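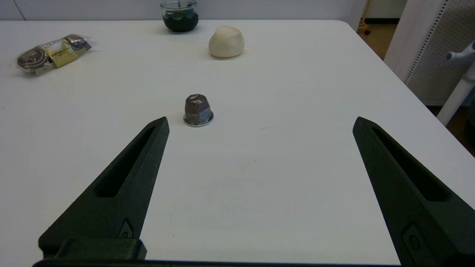

Can a robot clear your table yet?

Sort of, if you pick the table. Valquíria Cordeiro wrote this test for our Trescombe page after an Arkum brochure promised her "a tidy home by November". It needs a robot arm, a table and a free afternoon.

Step 1. Choose awkward things
Cubes prove nothing, and brochures are full of cubes. Go for glass, crinkly wrappers and something lumpy. Stand one jar up and lay another on its side, as any teenager would.

Step 2. Spread them out
Leave plenty of white space between items. Your real kitchen table won't be so kind, but start gently. An open basket makes a good target for the small stuff.

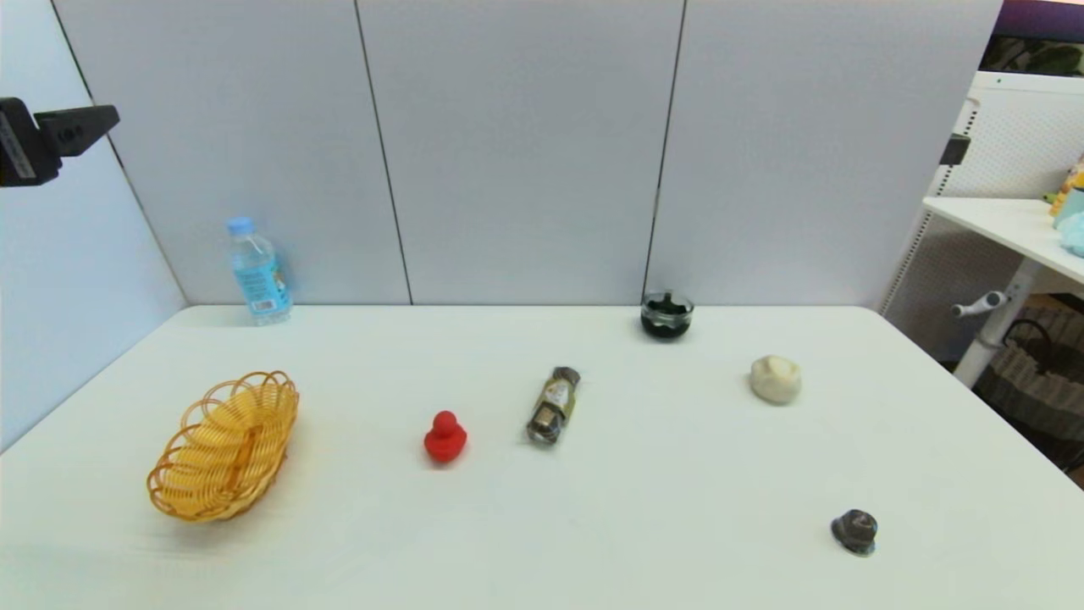 Step 3. Set a time limit
Allow 200 seconds per item. You could do the lot in that time while on the phone.

Step 4. Score it meanly
One point for a clean lift, one for putting it down where you asked. Drops score nothing. Over 2,515 tries our arm got both points 1,132 times, and I still do my own washing-up.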